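Vultutel 그리퍼 시뮬레이션 점검 키트 검토 의견
작성: Hanna Panasiuk, Garkthorpe 시험평가실
작성일: 27/02/2020

본 검토는 Vultutel 키트가 당 기관의 파지 작업 안전지침에 부합하는지를 확인하기 위하여 실시하였다. 평가에는 Zelandale 실내 환경 모델을 사용하였으며, 1월부터 총 2,348회의 모의 시행을 기록하였다. 키트는 접근 자세, 개방 상태, 대상물 이격의 3개 항목을 시행별로 저장한다.

지침 제4항은 파지 명령 이전에 두 손가락을 완전히 벌린 상태로 유지할 것을 요구한다.
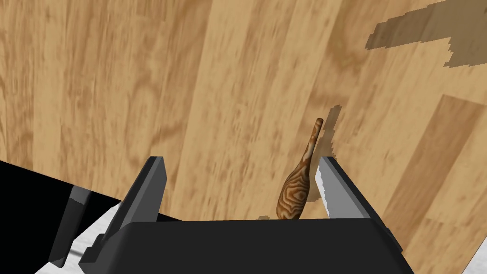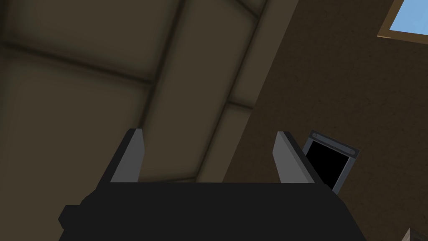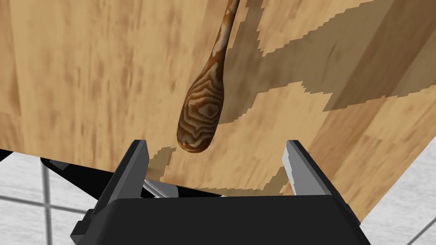

그리퍼의 두 손가락이 벌어진 상태의 렌더링 화면

기준 적합성
개방 상태의 판독은 용이하며, 기록 양식도 지침의 서식과 일치한다. 손목 시점 화면이 시행 번호와 함께 보관되므로 사후 감사에 활용할 수 있다. 다만 그림자 경계가 계단 모양으로 거칠게 표현되어, 화면만으로 이격 거리를 판정하는 것은 허용하지 아니한다. 거리 판정에는 반드시 수치 기록을 병용하여야 한다.

미비 사항
정지 조건의 기본값이 설명서에 명시되어 있지 않다. Sjögren 판 설정 파일을 적용하면 보완되나, 설치에 거의 2시간이 소요되었다.

종합 의견
조건부 사용을 권고한다. 운용 부서는 정지 조건을 문서로 확정한 후 키트를 도입하고, 설정 변경 시 담당자의 서면 승인을 받아야 한다.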